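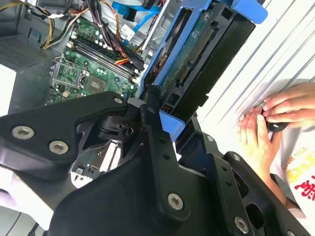
Fig. 1. Desktop case, open.

Section 3. Setting up the backup machine
Revised June 2, 2026, W. Hauser

Covers the Bumden office backup machine from bare parts to first nightly run. Laptops are section 4. If you only need to swap a disk, skip to step 6.

Before you start

Have on hand: a Phillips screwdriver, the Cosix install stick, a network cable long enough to reach the wall, two data disks (same size, please), a monitor you can borrow for an hour. Keyboard too. The wireless one does not work in the setup menu.

Write the name of the machine on tape and stick it on the front now. Names come off the list in the Adams binder. Cross off the one you take.

CAUTION: Power cord out of the wall before the side comes off. Switch off at the back is not enough. Hold the power button in for a few seconds after you pull the cord.

Hardware

1. Lay the tower on its side, panel up. Take the side panel off. Screws go in a cup.

2. Blow out the dust. Outside, if you can. Hold the fan blades still with a finger while you do it.

3. Check the processor is in and locked down. Fresh paste if the cooler has been off, small dot, middle of the chip. Old paste gets wiped off first with alcohol and a paper towel.

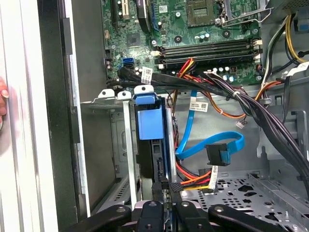 4. Memory next. Line up the notch, press both ends until the clips snap. If it wont go, turn it around and try again, dont force it. Use matched pairs, and check the board manual for which slots go first.

5. Small SSD for the system goes on the first SATA port. Data disks on the next two. The order matters later in step 12.

6. Data disks in the bays, two screws each side. Write the serial number of each disk on the sheet before it goes in, because you will not be able to read it afterward.

NOTE: Replacement disks must be the same size or bigger. A disk even slightly smaller gets refused, and the message Cosix gives for this is "member not suitable". Means size.

7. Tuck cables away from the fans. Side panel on. Stand it up, plug in network, monitor, keyboard, then power.
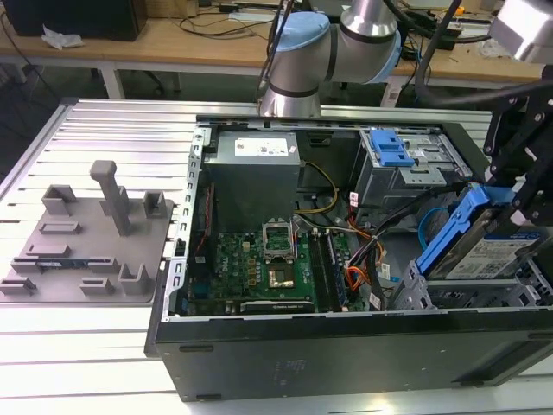 Fig. 2. Tower on its side. Two memory modules seated, socket frame up.

Installing Cosix

8. Stick in, power on, tap the boot menu key. It's F12 on most of ours and Esc on a couple.

9. Pick Install, then Plain. Not Plain with desktop. Language, time zone, next, next.

10. When it asks for a target, choose the small SSD. Read the size twice.

CAUTION: The installer wipes whatever you choose and there is no second question. Someone lost the September invoices this way.

11. Set the admin password. Goes in the sealed envelope in the Adams binder, not in an email. Reboot, pull the stick when the screen goes black.

12. Log in. Storage, New pair, tick the second and third disks, Mirror. Name it "store". The first sync runs for hours, you can carry on meanwhile but its slow.

Network

13. Give it a fixed address ending in 155. If 155 is taken there is an old backup machine still on, go find it and turn it off.

14. Backup port is 1281. Leave it. All the laptops have it typed in already.

15. From any other computer in the office open the Cosix page at that address. You should get the login screen. If not: cable, then address, then port, in that order. It's usualy the cable.

Schedules and limits

16. Jobs, New, Nightly. Start time after the cleaning crew leaves. They unplug things.

17. Limit per person is 200 GB. Set it under Users, Default, so new people get it too. Anyone who needs more asks Wendelin Hauser.

18. Keep daily copies for two weeks, monthly copies for a year. Clollero project folders are kept for good, tick "never expire" on those and nothing else.

19. Mail alerts: on, failures only. Send a test. Check the spam folder before you decide it's broken.

First run check

20. Press Run now on one laptop, a small one. Wait for green.

21. Restore a single file from it to the desktop. Open the file. A green light with a file that wont open is a failed backup, start again from step 16.

22. Fill in the sheet: machine name, address, both serials, your initials. Sheet goes in the binder.

If something goes wrong

No picture on the monitor, fans spinning: memory. Back to step 4.
Beeps: count them and look in the board manual.
Only one data disk shows up: swap the cables between the two. If the missing one changes, bad cable.
Pair shows "degraded": one disk is out. Still working, but replace it this week.
Clock wrong after every restart: coin battery on the board. Spares in the drawer under the label printer.
Login page loads but password refused: caps lock. Then the envelope.

Section 4 covers the laptop side. Do not start on it until the first sync is finished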